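**Juni 2025 – Aus der Kleiderkammer**

Kurz und schnell diesmal, der Bus geht gleich. Erstmal danke an alle, die im Mai was abgegeben haben: 77 Teile in einem Monat, so viel hatten wir seit dem Umzug nicht. Das meiste gut, manches sehr gut, ein Wintermantel wie neu. Der ist schon weg.

Jetzt das Aber. Viel zu viel kommt zerknüllt in der Tüte an. Dann stehen wir abends im Laden und legen alles nochmal neu, und die Regale im Dilby sind schmal, da passt nur, was ordentlich auf Kante liegt. Darum die Bitte: zu Hause falten, bevor es in die Tüte geht. Dauert pro Teil keine Minute, wenn man den Dreh raus hat.

Langarmshirts sind der Klassiker, an denen scheitern die meisten. So machen wir es:

- flach hinlegen, Vorderseite nach unten, glattstreichen. Bett geht prima, Tisch auch
- eine Seite bis zur Mitte einschlagen, den Ärmel gerade nach unten zurücklegen
- andere Seite genauso
- von unten zweimal hoch, fertig

Wichtig ist das Glattstreichen am Anfang. Wer da schlampt, hat am Ende eine Wurst und kein Päckchen. Auf einer weichen Decke rutscht der Stoff gern mit, auf einer festen Unterlage gehts deutlich besser – eine Bambusmatte zum Beispiel ist ideal, gerade jetzt im Sommer, wo sowieso viele eine auf dem Bett haben. 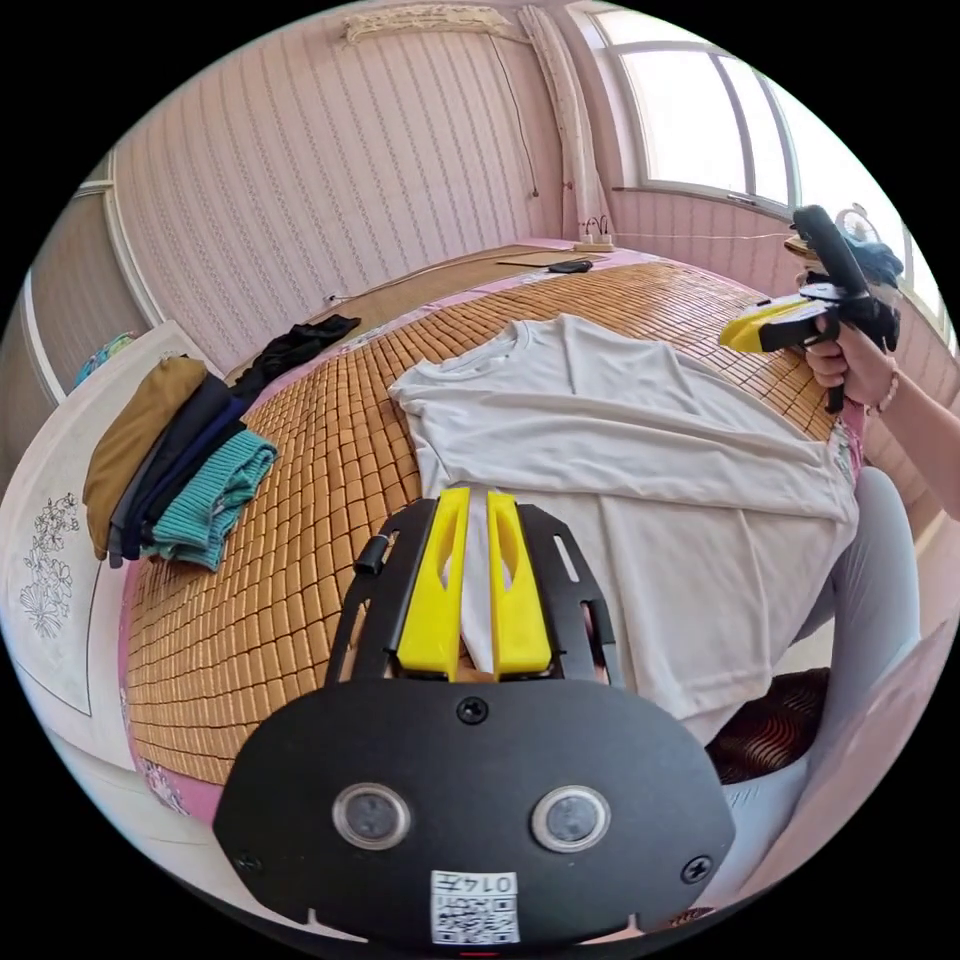

Beim Stapeln dann: Schweres nach unten, Dünnes nach oben. Strick bitte nie auf Bügel, der hängt sich aus, den immer legen. Dunkle Sachen zusammen, helle zusammen, muss aber nicht perfekt sein. Weiße Shirts am liebsten extra in eine Tüte, die färben sonst, wenns mal feucht wird, und dann können wir sie nur noch als Putzlappen nehmen. Ist letzten Monat leider passiert, ein ganzer Schwung. Schade drum.

Was wir gerade brauchen: T-Shirts und Langarm in allen Größen, leichte Hosen, Kinderschuhe ab Größe 30. Was wir **nicht** brauchen: Skisachen, Federbetten, einzelne Socken (doch, kommt vor). Kissen nur mit waschbarem Bezug. Gardinen gern, sofern keine Haken mehr drin sind. Ventilatoren nehmen wir auch, aber nur mit heilem Kabel und Schutzgitter dran, die werden vor der Ausgabe durchgeprüft.

Umut Demirtaş macht übrigens wieder einen Faltabend, 15 Plätze, Eintritt frei, bitte ein paar eigene Sachen mitbringen, ruhig die schwierigen. Spannbettlaken stehen auch auf dem Programm, nach dem letzten Mal haben ja alle danach gefragt. Anmeldung per Zettel in den Kasten neben der Tür oder direkt bei ihm. Termin hängt aus, sobald wir den Raum haben. Das klärt sich diese Woche, hoffen wir.

Noch was Organisatorisches:

- Familie Đorđević hat uns 2 stabile Klapptische überlassen, stehen schon im Vorraum. Bitte zum Sortieren benutzen und hinterher wieder abwischen
- Drukodura druckt uns 100 neue Größenschilder, die alten mit Filzstift bitte bis dahin dranlassen
- Die Sammelstelle bei Etia nimmt ab sofort nur noch verschlossene Tüten an, keine Kartons mehr. Kartons gehen weiterhin bei uns
- Tüten beschriften! Damen, Herren, Kinder, dazu die Größe. Reicht groß mit Edding

Und wer beim Ausmisten vor dem Haufen auf dem Bett steht und nicht weiterweis: erst alles raus, was sicher bleibt, das falten und wegräumen. Der Rest sieht dann gleich kleiner aus. Zweifelsfälle in eine Tüte und vier Wochen in den Keller. Was man bis dahin nicht vermisst hat, nehmen wir gern.

Abgabe wie immer vormittags am Hintereingang. Bitte nichts vor die Tür stellen, wenn zu ist, auch nicht „nur kurz“ – bei Regen ist sonst alles hin.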